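Search this forum
Search

Handheld demos vs. teleop for the kettle task: result and a question about marker dropout

kquan_nalero
Posted 28 August 2025

We finished the comparison on kettle placement (lift, move, seat on the power base). Training data was 271 demos with the handheld grippers, head camera plus cube markers for pose. The policy seats the kettle well from the near side and poorly from the far side. I suspect the labels. The cube on the right gripper turns edge-on to the head camera when the wrist rolls, and pose jitter goes up.
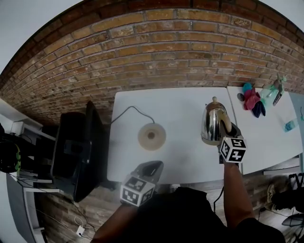
Filtering out segments with fewer than two visible cube faces dropped 11 demos entirely and shortened many others. Far-side error improved a little. Has anyone compared filtering against smoothing through the gap?

mszilagyi
Filtering biases the set. You are removing exactly the wrist angles the policy needs on the far side. We smooth with a constant-velocity model and mark those frames low weight in the loss.

drelthorpe_lab
Disagree on constant velocity. Seating is a contact event, and the gripper decelerates hard in the last few centimeters. Smooth across that and you teach it to push through the base. Filter near contact, smooth elsewhere.

mszilagyi
Fair for the last part of the motion. It doesn't cover the approach, where most of our dropout was. Kiều, where are your gaps?

kquan_nalero
Mostly approach. I logged 2,145 gaps over the whole set and the long ones cluster before contact. I'll rerun with low weights on approach and hard filtering near the base.

pvt_mallus
Check the head pose first. If the operator leans in for the far side, the camera moves with them, and head tracking error looks the same as marker jitter in the base frame. We blamed the cubes until October and it was a time offset between streams.

kquan_nalero
Offset was calibrated once at the start. Will recheck per session.

Comments

Nghiêm: Please post the far-side numbers separately after the rerun.

tov265: Does the weighting code handle both grippers or only the right?

mszilagyi: Both. Weights are per gripper, per frame.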